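Forum: Methods and Statistics Help
Topic: Two raters, low kappa but high agreement – what should I report?

kulsoom_h
Hello everyone. I am in the last part of my master's thesis and I have a problem with my inter-rater results. Two of us coded classroom behaviour from written observation notes. The category that matters most to me is "off-task talk", coded present or absent for each interval. We agree in nearly all intervals, but Cohen's kappa is so low that my supervisor asked if I had made a mistake in the file. I have checked the file again and I find no mistake. Off-task talk is simply very rare in these notes.

My question is whether I can report only the percentage agreement and leave kappa out. The coding manual is the Sostgate one, with small changes.

Kulsoom Hashmi

mirani_w
This is the well known kappa paradox. When one category is rare, the agreement expected by chance becomes very high, and then there is little room left above it. A few disagreements are enough to pull kappa down. Your data can be fine and kappa still looks terrible.

Please do not leave it out, though. An examiner who knows the subject will look for it. Report the percentage, kappa, and the full two by two table. With the table every reader can calculate what they prefer.

usman.gh
I agree about the table, but I don't agree that the data "can be fine". If off-task talk is rare, then nearly all the agreement is on "absent", and that is the easy part. What Kulsoom wants to know is whether two people find the same off-task talk. Kappa is low because they perhaps don't. It is too comfortable to call this a paradox and go on.

Kulsoom, what is the positive agreement? Take twice the number of intervals where both of you said present, and divide by the total number of "present" codes from both raters.

kulsoom_h
Thank you both. I did not know this measure. I have 18 intervals where at least one of us coded present, and in 4 of them we both did. So it is 8 divided by 22, if I have understood the formula correctly.

usman.gh
Yes, correct. That is 0.36, and for me it is the honest number in your thesis.

mirani_w
All right, I take back "fine". With these counts I would also worry. But I still say it is wrong to read kappa alone as proof of bad raters, and many people do exactly this.

Grarkell
May I add something about alternatives. Gwet's AC1 was proposed for this kind of situation and it is much less sensitive to rare categories. In our group we now report it next to kappa as a routine. Most of the common software can calculate it, so it is not much extra work.

usman.gh
AC1 will give her a beautiful high value and hide the same problem. If a student changes the coefficient after seeing the result, I become suspicious. Choose it before, or report all of them.

Grarkell
I wrote "next to kappa", not "in place of kappa". I think we are not so far from each other.

K. Ghauri
A practical question that I miss here: how were the raters trained? When I see 4 out of 18, I think first about the manual and only after that about the coefficient. In the older version of Sostgate, the border between "off-task talk" and "quiet side talk" was very unclear. We had 3 raters on a project and each of them drew it in a different place.

kulsoom_h
We had 2 practice sessions and then we worked alone. And yes, we made changes to exactly this part of the manual, because we merged "quiet side talk" into "on-task" when it was about the lesson. My co-rater maybe applied this more widely than me. I looked at the intervals again this afternoon and in most of the disagreements it was me who coded present and she did not.

K. Ghauri
Then you have a systematic difference between the raters and you can describe it. This is useful for the reader. Write the rule more exactly, with two or three sample sentences from the notes, and let both of you code a fresh set that neither has seen. Keep the first results in the thesis as they are.

Kamran Memon
Moderator here, and also somebody who examines theses now and then. Discussing the disagreements and then recoding the same intervals until they match does not give you a reliability estimate. It gives you a consensus, and that is fine for the final analysis, but the coefficient must come from the independent coding. I read this mistake every June.

For the new set, please take enough intervals where the behaviour is likely to happen, and say in the text how you selected them. The prevalence will then be different from the first set, so the two kappas should not be compared directly.
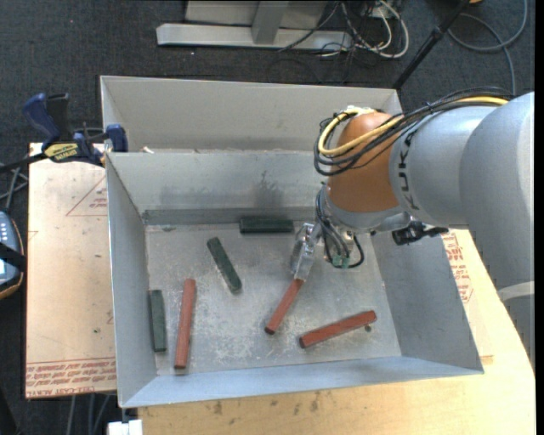 Also calculate a confidence interval for each value, as with so few positive cases it will be wide, and the reader should see this. If the new positive agreement is still low, I would keep the category in the descriptive part only and not build a hypothesis on it.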